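The Long Way Round a Loaf
Why a town with a perfectly good supermarket has gone back to baking together

There is a smell that comes down Leiva Lane a little after six in the morning, and if you have ever had it reach you through an open bedroom window, while you were still deciding whether to be a person who gets up, you will know why people have moved house for less. It is rye, mostly, with a bit of caraway in it, and it comes from a low brick building that used to be a tyre store and has been, for the past two years, the home of the Tindeo bakehouse.

I first went in August, in the middle of that sticky fortnight when no sensible person wanted to stand near an oven. Bronisława Wieczorek was standing very near one indeed, in a sleeveless apron and a pair of gardening clogs, and she waved me in with the long wooden paddle she uses for the loaves. She is seventy or thereabouts (she wouldn't be drawn on it, and I was too well brought up to press) and she grew up in a village where every household had its own day at the shared oven. Her mother's was the last slot of the week, which meant the bricks were good and hot by then and the crusts came out nearly black.

"I thought all bread was like that," she told me. "Then I came here and somebody gave me a sliced white. I said, very nice, and where is the rest of it?"

The arrangement at Tindeo is very like the one she remembers. You make your dough at home, in whatever bowl you have and with whatever flour you can afford, and you carry it down under a tea towel. The oven is fired on two mornings a week, and there are 31 households on the rota now, with a few more waiting for a place. You scratch your mark in the top of your loaf so that it finds its way back to you. Senad Georgiou does a wave. The Hutchins family do an H, which gave no trouble at all until the Hendersons joined.

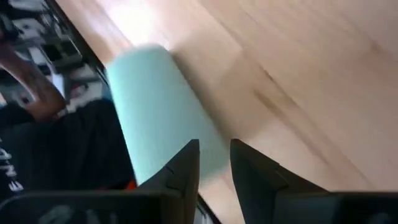
It is the waiting that people talk about when you ask them why they come. A big loaf takes the best part of an hour, and there isn't much point walking home and back again, so they stay. Somebody brings coffee in a flask, and before long you are hearing about a knee operation, or a nephew's wedding, or what went wrong with the drains at number nine. Cletus Hutchins, who drove buses in the town for most of his working life, reckons he had said good morning to half the people on the rota every day for years without knowing a single one of their names. He knows them now, and he knows what they put in their bread, too, and has opinions on it. He doesn't hold with walnuts.

I ought to say that the bread isn't always good. My own first effort, carried down with enormous pride in my late aunt's mixing bowl, spread across the oven floor like something spilt, and Bronisława peeled it off the bricks in silence and handed it to me with a kindness I found hard to bear. Too much water, she said eventually. Also too little salt, and had I perhaps been in a hurry? I had. I'd gone by a recipe that promised a loaf in two hours, and she shook her head over that for some time.

What she does herself takes the whole of the day before. She feeds the starter after breakfast, mixes at midday, folds the dough whenever she passes the bowl, and leaves it overnight in the coolest corner of the pantry. Very little of this is work, if you add it up. The rest is leaving it alone, and I'm slowly getting better at that.

Murray Tautahi has the slot after mine. He bakes a potato-leavened bread his grandmother made, soft and a little sweet, and he'll cut you a piece while it's still far too hot to eat if you stand about looking hopeful. I asked what he would do if the oven ever closed. He thought it over, buttering as he went, and said he supposed he'd have to build one, and would I mind holding the plate.

My last loaf, for what it's worth, stood up by itself. Bronisława rapped it on the bottom with her knuckles, listened, and rapped it again. "Next week," she said, "more salt."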